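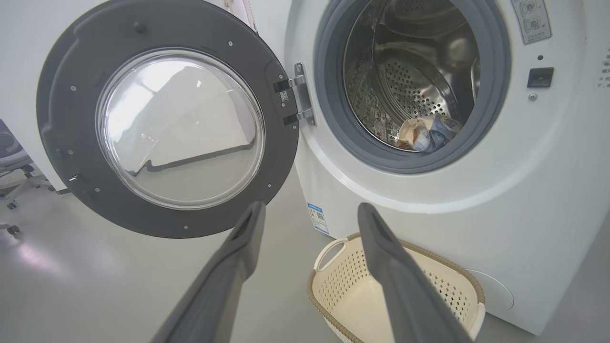
Nekcombe 편집부: 재업로드한 파일도 증상이 같습니다. 5장으로 이동하면 빈 화면이 나오고, 종이책 쪽수 이동은 80쪽부터 전부 비활성입니다. 서점 심사용 사본은 저희 쪽 데스크톱 뷰어에서 정상으로 열리므로 원고 문제는 아니라고 봅니다. 월요일 오전까지 판매 페이지의 미리보기라도 살려 주시기 바랍니다.

# 전자책 5장 열람 불가 및 쪽수 목록 누락

| 항목 | 내용 |
|---|---|
| 접수처 | Mulico 전자책 유통 지원 |
| 요청사 | Nekcombe |
| 대상 도서 | 『Bragança의 유리 시계』 (청소년 SF, 재투성이 아가씨 개작) |
| 파일 형식 | EPUB 3, 리플로우 |
| 제작 도구 | Tiston 변환기 |
| 종이책 기준 쪽수 | 371 |
| 우선순위 | 높음 (예약 판매 중) |
| 상태 | 해결, 관찰 중 |

## 증상

요청사 최초 접수 내용과 지원팀 재현 결과를 합쳐 정리함.

- 차례에서 5장을 누르면 빈 화면이 표시됨. 오류 메시지 없음.
- 4장 마지막 화면에서 다음으로 넘기면 5장을 건너뛰고 6장이 열림.
- 종이책 쪽수로 이동하는 기능에서 79쪽까지만 목록에 나타남. 80쪽부터 371쪽까지 누락.
- 본문 검색에서 "Bragança"를 입력하면 일부 장의 결과만 나옴. "Bragan"까지만 입력하면 전 장에서 결과가 나옴.
- 미리보기 파일 생성 작업이 실패 상태로 남음.

발생 환경은 Mulico 모바일 앱과 웹 뷰어. 요청사가 쓰는 데스크톱 뷰어에서는 첫째부터 셋째 증상까지 재현되지 않음. 검색 증상은 요청사에서 시험하지 않았다고 회신.

## 1차 확인: 파일 무결성

업로드 원본과 저장소 보관본의 해시를 비교. 동일함. 전송 중 손상 가능성 제외.

압축 해제 시 오류 없음. mimetype 항목은 첫 번째 위치에 비압축으로 들어 있음. container 파일의 경로도 정상. 5장에 해당하는 XHTML 파일은 압축 파일 안에 존재하며, 텍스트 편집기로 열면 본문이 전부 들어 있음. 파일이 빠졌다는 최초 추정은 철회.

EPUB 검사 도구 결과는 업로드 당시 경고만 있었고 오류는 없었음. 다만 당시 검사는 Tiston이 압축 전 폴더를 대상으로 실행한 것이고, 실제 제출 파일을 대상으로 한 결과가 아님. 제출 파일로 다시 실행하자 다음 항목이 나옴.

```
ERROR 매니페스트에 선언된 리소스를 컨테이너에서 찾을 수 없음
 OEBPS/text/05_bragança.xhtml
WARN 컨테이너에 매니페스트에 없는 파일이 있음
 OEBPS/text/05_bragança.xhtml
```

두 줄의 경로가 화면상 동일하게 보임. 같은 파일이 없다고도 하고 남는다고도 하는 결과여서 처음에는 검사 도구의 캐시 문제로 분류했음. 캐시 삭제 후에도 결과 동일. 바이트 단위 비교로 넘어감.

## 2차 확인: 파일명 바이트 비교

패키지 문서에 적힌 파일명과 압축 파일 중앙 디렉터리에 기록된 파일명을 각각 16진수로 출력.

```
패키지 문서 b r a g a n C3 A7 a .xhtml
압축 항목 b r a g a n 63 CC A7 a .xhtml
```

패키지 문서 쪽은 ç가 단일 코드 포인트 U+00E7로 기록됨(NFC). 압축 항목 쪽은 라틴 소문자 c 뒤에 결합용 세디유 U+0327이 붙은 형태임(NFD). 표시 결과는 같지만 문자열로는 서로 다름.

Mulico 뷰어는 경로를 바이트 그대로 비교하므로 5장 파일을 찾지 못함. 요청사의 데스크톱 뷰어는 경로를 정규화한 뒤 비교하거나 파일 시스템에 풀어서 여는 방식으로 추정되나, 해당 프로그램의 내부 동작은 확인하지 않았음.

다른 장의 파일명은 모두 영문 소문자와 숫자로만 되어 있음. 5장만 장 제목을 파일명에 그대로 사용함.

## 3차 확인: 쪽수 목록

80쪽 이후 누락은 별개 문제인지 확인 필요했음.

내비게이션 문서의 page-list에는 1쪽부터 371쪽까지 항목이 모두 있음. 번호 중복이나 역순 없음. 80쪽은 5장의 첫 쪽이며, page-list 안에서 5장 파일을 가리키는 첫 항목임.

뷰어 로그:

```
[nav] page-list 해석 시작
[nav] 대상 확인 실패: text/05_bragança.xhtml#p80
[nav] page-list 해석 중단, 이전 항목까지 사용
```

대상 파일을 찾지 못하면 그 항목만 제외하는 것이 아니라 이후 항목 전체를 버리는 구조임. 6장 이후의 쪽수는 파일도 앵커도 정상이지만 같은 이유로 사라짐. 차례(toc)는 항목별로 처리되어 6장 이후가 정상 표시됨. 두 목록의 처리 방식이 다른 점은 뷰어 개발 쪽에 별도 건으로 등록함.

미리보기 생성 실패도 원인이 같음. 미리보기 구간의 끝 지점이 5장 안에 잡혀 있고, 생성기는 끝 지점의 파일을 열지 못하면 작업을 중단함.

## 4차 확인: 본문 검색

파일명과 무관하게 본문 안의 "Bragança" 표기도 두 가지 형태가 섞여 있음을 확인.

- 본문 대부분: NFC
- 5장과 작가 후기: NFD
- 표제지와 판권면: NFC

5장과 작가 후기는 다른 경로로 받은 원고를 붙여 넣은 것이라고 요청사가 회신. 검색 색인은 입력어를 NFC로 바꾸지만 본문은 바꾸지 않고 색인함. NFD로 적힌 부분은 "Bragança"로 찾을 수 없고, "Bragan"까지만 입력하면 결합 문자 앞에서 끝나므로 일치함.

같은 부분에서 한글 본문은 모두 완성형(NFC)으로 되어 있음. 자모 분리 현상 없음.

본문 글꼴도 함께 점검함. 내장 글꼴은 Tiston이 사용 글자만 추려 축소한 것인데, U+00E7은 포함되어 있으나 U+0327은 포함되어 있지 않음. NFD로 적힌 부분에서는 세디유만 대체 글꼴로 그려져 위치가 조금 어긋남. 요청사에서 접수한 적 없는 증상이며, 본문을 NFC로 통일하면 함께 사라짐.

## 임시 조치

판매 페이지의 미리보기 범위를 4장 끝까지로 줄여 재생성. 성공. 판매 페이지에 반영함.

예약 구매자에게는 아직 본문 파일이 배포되지 않은 상태이므로 전체 파일의 배포 예약을 보류로 전환. 예약 판매 자체는 중단하지 않음. 서평단용으로 미리 나간 사본은 회수할 수 없고, 교체본 안내가 필요함을 요청사에 전달.

## 근본 조치

요청사에 다음 수정을 요청함.

1. 5장 파일명을 `05_chapter.xhtml`로 변경. 장 제목을 파일명에 쓰지 않을 것.
2. 패키지 문서, 내비게이션 문서, 본문 내부 링크에서 이전 파일명을 가리키는 곳을 모두 변경. 작가 후기에서 5장으로 가는 링크가 있으므로 포함할 것.
3. 본문 전체를 NFC로 변환. 메타데이터의 제목도 같은 형태인지 확인.
4. 글꼴 축소를 변환 이후에 다시 실행.
5. 압축까지 끝난 최종 파일을 대상으로 검사 도구 실행.

Tiston에는 변환 단계에 "유니코드 정규화" 선택 항목이 있으나 기본값이 꺼짐이며, 켜더라도 본문에만 적용되고 파일명에는 적용되지 않음. 1번은 수동으로 처리해야 함.

## 처리 경과

**요청사 회신.** 파일명 변경과 본문 변환을 마쳤다고 함. 제목의 ç를 c로 바꾸면 해결되는지도 문의함.

**지원팀 답변.** 제목 변경 불필요. 메타데이터의 ç는 NFC로 기록되어 있고 판매 페이지와 서가에 정상 표시됨. 제목을 바꾸면 종이책 서지와 달라지고, 등록된 보도자료 및 서점 색인과의 연결도 다시 확인해야 하므로 권하지 않음.

**수정본 1차 검사.** 반려. 5장은 열리나 작가 후기의 내부 링크가 이전 파일명을 가리킴. 검사 도구 오류 재발.

```
ERROR 참조된 리소스를 찾을 수 없음
 OEBPS/text/05_bragança.xhtml
참조 OEBPS/text/afterword.xhtml
```

요청사가 일괄 바꾸기를 할 때 NFC 형태로만 검색한 것이 원인. 해당 링크는 NFD로 적혀 있어 바꾸기 대상에서 빠짐. `05_`로 시작하는 참조를 검색하도록 안내함.

**수정본 2차 검사.** 통과. 검사 도구 오류 및 경고 없음.

## 수정본 확인 결과

| 확인 항목 | 모바일 앱 | 웹 뷰어 |
|---|---|---|
| 차례에서 5장 이동 | 정상 | 정상 |
| 4장 끝에서 5장으로 넘김 | 정상 | 정상 |
| 80쪽 이동 | 정상 | 정상 |
| 371쪽 이동 | 정상 | 정상 |
| "Bragança" 검색 | 전 장 결과 표시 | 전 장 결과 표시 |
| 작가 후기 내부 링크 | 정상 | 정상 |
| 세디유 위치 | 정상 | 정상 |
| 전체 범위 미리보기 생성 | 해당 없음 | 성공 |

웹 뷰어에서 이전 파일을 한 번이라도 연 계정은 캐시된 내비게이션 문서가 남아 쪽수 목록이 79쪽에서 끊길 수 있음. 서가에서 도서를 내려받기 해제한 뒤 다시 열면 갱신됨. 심사 계정에서만 발생했고 예약 구매자 계정은 해당하지 않음.

미리보기 범위를 원래 설정으로 복구하고 배포 예약 보류를 해제함.

## 남은 작업

- 뷰어: page-list 항목 하나의 대상 확인에 실패해도 나머지 항목을 유지하도록 변경. 별도 건으로 진행.
- 검색: 색인 생성 시 본문 정규화. 기존 도서를 다시 색인해야 하므로 일정 미정.
- 업로드: 제출 파일의 압축 항목명과 매니페스트 경로를 정규화 후 비교하여, 표시만 같고 바이트가 다른 경우 별도 문구로 안내. 현재 문구로는 원인을 알기 어려움.
- 제출 안내서: 파일명은 영문 소문자, 숫자, 밑줄, 하이픈만 사용하도록 권장 문구를 필수 문구로 변경. 초안 작성됨.
- Nekcombe: 서평단 사본 교체 안내 발송. 발송 여부 회신 대기.

## 추가 문의

Nekcombe 편집부: 같은 시리즈의 다음 권도 장 제목에 포르투갈 지명이 들어갑니다. 파일명만 영문으로 두면 장 제목과 차례에는 특수 문자를 그대로 써도 됩니까?

Mulico 지원: 사용 가능합니다. 차례의 표시 문구와 본문 제목은 경로로 쓰이지 않습니다. 단, 앵커 id에는 장 제목을 넣지 마십시오. 이번 파일의 쪽수 앵커는 p80처럼 영문과 숫자로만 되어 있어 문제가 없었으나, Tiston은 소제목 앵커를 제목 문자열로 자동 생성하는 경우가 있습니다. 변환 설정에서 앵커 생성 방식을 "일련번호"로 바꾼 뒤 제출해 주십시오. 본 건은 서평단 안내 회신을 받은 후 종료 처리합니다.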